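Sillelthorpe Stop Smoking Group: your questions

Do I need to have quit before I come?
Not at all! Plenty of people walk in still smoking 33 a day. Come as you are, bring a friend if you like, and we'll help you pick a quit date.
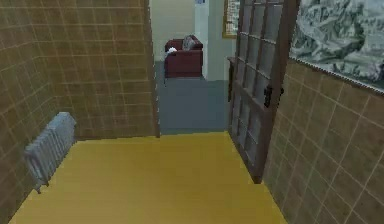
Can I vape during the session?
We ask everyone to keep vapes in their pockets indoors, but there are 2 breaks and the back step is lovely in September.

Are patches and gum free?
For most people, yes. Chelsea Bunting will go through the choices with you on your first visit

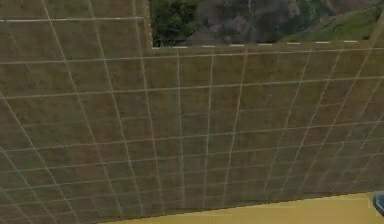
and she really does know her stuff, so ask her anything, even about the odd dreams that patches can bring on!

What if I slip up?
Come back the very next week. One cigarette doesn't undo all your good work,
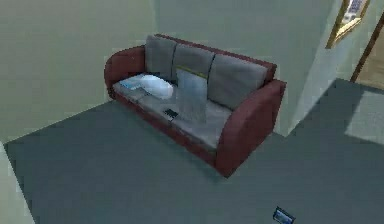 and there's always a warm welcome (and a biscuit).

Where are you?
182 Whitlock Road, from 6.30pm.

Last updated: September
Contact us | © Sillelthorpe Stop Smoking Group | Back to top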